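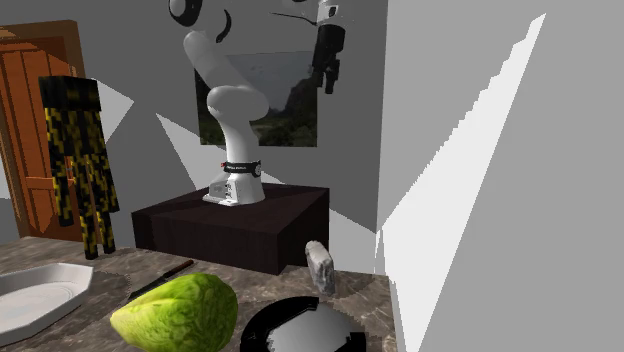
Blatt 5, Seite 1

Übungen zur Robotersimulation
Störfälle, Fehlersuche, Protokoll
Skript zum Praktikum, Standort Wirkberg
Bearbeitung: Cyprian Domański

5.1 Worum es geht

Auf Blatt 4 haben wir dem Arm beigebracht, einen Gegenstand von der Arbeitsplatte zu heben und wieder abzusetzen. Das hat bei den meisten Gruppen funktioniert. Dieses Blatt behandelt den Lauf, bei dem es nicht funktioniert hat, und zwar meinen. Er trägt die Nummer 139 und hat es zu einer gewissen Bekanntheit im Flur gebracht.

Die Küche kennen Sie inzwischen: Marmorplatte, Sockel, Arm, davor das Messer, der Salatkopf, die schwarze Schüssel und der kleine Steinblock, um den es im Folgenden geht. Die Szene heißt in unserem Verzeichnis Vundberg, das Steuerprogramm heißt Pokus. Den Namen hat Cormac Flanagan vergeben, der die erste Fassung geschrieben hat und auf Nachfrage erklärt, das Hokus habe er aus Zeitgründen weggelassen.

Die Aufgabe in Lauf 139 lautete: Steinblock greifen, anheben, in der Schüssel ablegen. Kürzer kann man eine Aufgabe kaum formulieren.

5.2 Hergang

Der Lauf umfasst 344 Simulationsschritte. Bis Schritt 81 ist das Protokoll von vorbildlicher Langeweile. Der Greifer fährt über den Block, die Gelenkwinkel folgen den Sollwerten, der Regler hat wenig zu tun.

In Schritt 81 meldet die Kollisionsprüfung einen Kontakt zwischen dem linken Finger und dem Block. Erwünscht wäre ein Kontakt an beiden Fingern gewesen. Pokus fragt aber nur, ob ein Kontakt vorliegt, und schließt daraus, dass gegriffen wurde. Der Zustandsautomat wechselt in ANHEBEN, der Arm hebt ab, der Block bleibt, wo er ist.

Bis dahin wäre das ein gewöhnlicher Fehlgriff. Pokus rechnet nun allerdings mit einer Last, die es nicht trägt, und schaltet die Schwerkraftkompensation entsprechend hoch. Der Arm steigt schneller als geplant und schwingt über, der Regler korrigiert nach unten, und zwar kräftig. Der zweite Kontakt betrifft die Arbeitsplatte. Der Finger dringt in die Platte ein, die Physik-Engine findet das unzulässig und löst den Konflikt auf ihre Weise, nämlich mit einer sehr großen Kraft.

Ab da verlässt der Steinblock die Küche. Seine letzte protokollierte Position liegt hinter der Wand. Pokus fährt unterdessen zur Schüssel, öffnet den Greifer und schreibt in Schritt 344:

STATUS: AUFGABE ERFOLGREICH

Diese Zeile ist der eigentliche Störfall. Einen verlorenen Stein kann man neu laden.

5.3 Ursachen

Wir unterscheiden Auslöser, Ursache und begünstigende Umstände. In den Protokollen von Blatt 4 stand unter allen drei Überschriften meistens »Simulator spinnt«. Das akzeptiere ich ab jetzt nicht mehr.

Auslöser: Der Block steht leicht gekippt auf der Platte. Der Greifansatz war für einen gerade stehenden Quader berechnet. Der linke Finger erreicht die Oberfläche deshalb früher als der rechte.

Ursache: Die Greifbedingung ist zu schwach. Ein einzelner Kontakt genügt, die Kraft an den Fingern wird nicht geprüft, die Öffnungsweite ebenfalls nicht. Ein Greifer, der ganz zugefahren ist, hält in aller Regel nichts. Diese Information lag in jedem Schritt vor und wurde von niemandem gelesen.

Begünstigende Umstände:
Das Kollisionsmodell des Blocks ist ein glatter Quader, die sichtbare Oberfläche ist rau und unregelmäßig. Was man auf dem Bildschirm sieht und womit gerechnet wird, sind zwei verschiedene Steine.
Die Kraftbegrenzung im Regler war auskommentiert. Daneben steht der Vermerk »nur kurz zum Testen«. Der Vermerk ist vom April. Er ist von mir.
Die Erfolgsmeldung hängt am Ende des Ablaufs und an sonst nichts. Wer alle Zustände durchlaufen hat, war erfolgreich. Manche Prüfungsordnung arbeitet ähnlich, aber dort fliegt seltener ein Stein durch die Wand.

5.4 »Ist doch nur simuliert«

Der Einwand kommt in jedem Durchgang, meist aus der letzten Reihe. Er stimmt insofern, als niemand verletzt wurde und die Küche nach dem Neustart wieder aussieht wie vorher.

Der Programmteil, der die Greifbedingung prüft, ist jedoch derselbe, der im Labor auf dem echten Arm läuft. Dort gibt es keine Physik-Engine, die einen Finger aus der Tischplatte hinausrechnet. Dort gibt es ein Getriebe, das etwas knackt, und danach eine Rechnung der Firma Szczepańska. Die Rechnung vom vorigen Mal hängt in der Werkstatt neben dem Lichtschalter und darf besichtigt werden.

Bedenken Sie ferner, was in der Szene sonst noch auf der Platte liegt. Die Aufgabe hätte auch »Messer greifen« heißen können. Ein Programm, das nicht weiß, ob es etwas in der Hand hat, weiß auch nicht, ob es ein Messer in der Hand hat. Für den Laborbetrieb gilt daher weiterhin: keine scharfen Gegenstände im Arbeitsraum, auch keine stumpfen Messer, auch nicht für das Video.

5.5 Abhilfe

Die folgenden Änderungen sind in Pokus eingebaut. Lesen Sie den Code, bevor Sie mit den Aufgaben anfangen.

a) Ein Griff gilt als erfolgt, wenn beide Finger Kontakt haben und die Öffnungsweite in 5 aufeinanderfolgenden Schritten über dem Minimum bleibt.
b) Nach dem Anheben wird die Höhe des Objekts mit der Höhe des Greifers verglichen. Weichen sie voneinander ab, folgt der Zustand FEHLGRIFF. Den gab es vorher nicht. Das Programm konnte also gar nicht scheitern, nur wir.
c) Die Kraftbegrenzung ist wieder aktiv. Bei Überschreitung hält der Arm an und bleibt stehen. Er fährt nicht in die Grundstellung zurück, denn der Weg dorthin führt unter Umständen durch das Hindernis.
d) Die Erfolgsmeldung fragt die Lage des Objekts ab. Liegt es nicht in der Schüssel, wird das auch so gemeldet.

Offen ist die Frage des Kollisionsmodells. Eine feinere Form kostet Rechenzeit, und Flanagan und ich sind uns nicht einig, ob sie das wert ist. Er ist dafür. Er hat auch den schnelleren Rechner.

5.6 Aufgaben

1. Laden Sie Lauf 139 und suchen Sie im Protokoll den ersten Schritt, in dem die Öffnungsweite nicht mehr zu einem gegriffenen Block passt. Begründen Sie Ihre Wahl in zwei Sätzen.

2. Schalten Sie Änderung a) ab und lassen Sie b) bis d) aktiv. An welcher Stelle wird der Fehler jetzt bemerkt, und was ist bis dahin schon geschehen?

3. Ersetzen Sie den Steinblock durch den Salatkopf. Welche Annahmen in a) sind für ein nachgiebiges Objekt ungeeignet? Der Salat in unserer Szene ist übrigens starr modelliert und verhält sich beim Greifen wie eine Bowlingkugel. Berücksichtigen Sie das bei der Deutung Ihrer Ergebnisse.

4. Schreiben Sie einen Störfallbericht von höchstens einer Seite zu einem eigenen misslungenen Lauf. Gruppen ohne misslungenen Lauf melden sich bitte bei mir, ich möchte dann die Protokolle sehen.

5.7 Hinweise zur Abgabe

Protokolle bitte unbearbeitet abgeben. Im vorigen Durchgang fehlten in einer Datei genau die Zeilen, in denen der Arm durch seinen eigenen Sockel gefahren war. Die Lücke fiel auf, weil der Zeitstempel sprang.

Fragen zu Pokus an Flanagan, Fragen zur Bewertung an mich. Der Rechnerraum ist bis 19 Uhr offen, die Simulation darf über Nacht weiterlaufen, sofern ein Zettel mit Gruppennamen am Bildschirm klebt. Rechner ohne Zettel werden neu gestartet.

Weiter mit Blatt 6: Bahnplanung mit Hindernissen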